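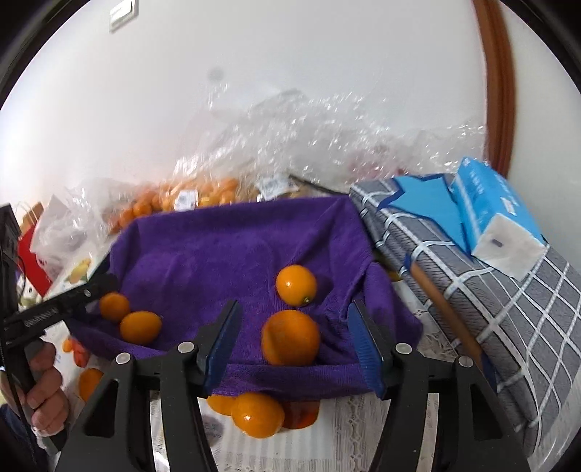

VILLGATE, December – Can a machine put the fruit away yet? Sort of, if you're in no hurry and the fruit is in a good mood.

Citrus is a fair test of any gripper. Oranges roll, kumquats are small enough to get lost under bigger ones, and a plastic bag is a different shape every time you look at it. A few things that help, whoever or whatever is doing the picking up:

Line the spot with a microfiber towel and push the edges up into a rim. Purple works as well as any other color. Fruit set on a bare tablecloth wanders off, and two fingers are slow at chasing.

Open wide, come in from both sides, and stop squeezing sooner than you think. Padded fingers forgive a lot. Kumquats forgive very little.

Move the big ones first. Leave kumquats in their bag until the end, or for good – I've never seen one improved by being unpacked.

Keep crinkly wrap well back. Machines dislike shiny, see-through things, and so do I before coffee.

Ehsan Dhanial, who fixes mixers on Afridi Street, once timed himself against a shop-floor arm with 100 tangerines. He won, then had to sit down. The arm did not.

So for now: lifting one orange, yes. Clearing the table, folding the towel and remembering where the bowl lives, ask me next December. Wash the towel without fabric softener.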